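4.2 Participation in the evening applause

The first question was how many households took part in the evening applause and for how long. Plultville had no official record of the event. The town council had asked residents to come to their windows or front steps at eight o'clock and clap for hospital staff, but it did not organize anything beyond that. We therefore relied on the household survey and on posts collected from the town's message board, Cletier.

The survey was sent to 2,392 households, and 920 returned a usable form. Of these, 652 said that at least one person in the home had joined in on the first evening. Participation was higher in the row houses near the old canal than in the apartment blocks at Baert. Jacobs and Hoekstra describe the same pattern in their study of window signs, and they explain it by sight lines: people who can see their neighbors clap are more likely to clap themselves. Our data fit that account but do not prove it. The households at Baert were also younger, and more of them had someone working evening shifts.

Interest dropped in the second week. Several respondents wrote that the applause had become noisier and less serious. Pots and air horns came in, and on two evenings there were fireworks. Opinions on this were split. One resident called the fireworks "the only cheerful thing all month," while another said they had scared her dog and woken a child who had just gone to sleep. On Cletier the argument ran for days and in places turned personal. Moderators closed 39 threads, most of them about noise.

Figure 2. Yellow paper cup with a small capped bottle inside.

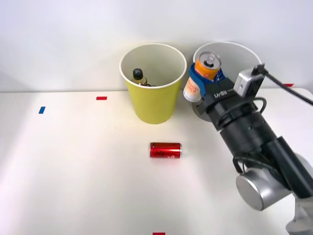

As the applause faded, some streets moved to a quieter form of thanks. Residents put small gifts on their doorsteps for delivery drivers, home nurses and garbage crews. The practice had no fixed name, and we refer to it as doorstep giving. Kuipers and De Haan treat such gifts as a private act and leave them out of their counts of public support. We include them, as they were left in plain view and were often meant to be seen by the neighbors too. Gifts mentioned in the survey were sorted by form, without regard to price. A single item was coded as "loose," and anything placed in a holder was coded as "contained." A small bottle with a screw cap standing in a paper cup, as in Figure 2, falls in the second group. The holder mattered to respondents more than we had expected. Those who used one often said they wanted the gift to look intended for somebody.

Doorstep giving was less common than applause but lasted longer. Most streets that reported it in the first month still reported it in the third. There was also less dispute. We found no closed thread on Cletier that dealt with gifts, although a few posts raised the risk of infection from shared surfaces. Boersma suggests that low-noise forms of support survive because they ask nothing of people who do not want to take part. Our interviews point the same way – several residents who had complained about the fireworks were leaving gifts themselves.

Two limits should be kept in mind. The survey went out in March, well after the first evening, and some people may have recalled their own part too kindly. The Flirnano district was also not covered by the address list we used, so the results say nothing about its residents. Section 4.3 turns to the threads on noise and looks at how the wording of complaints changed over the period.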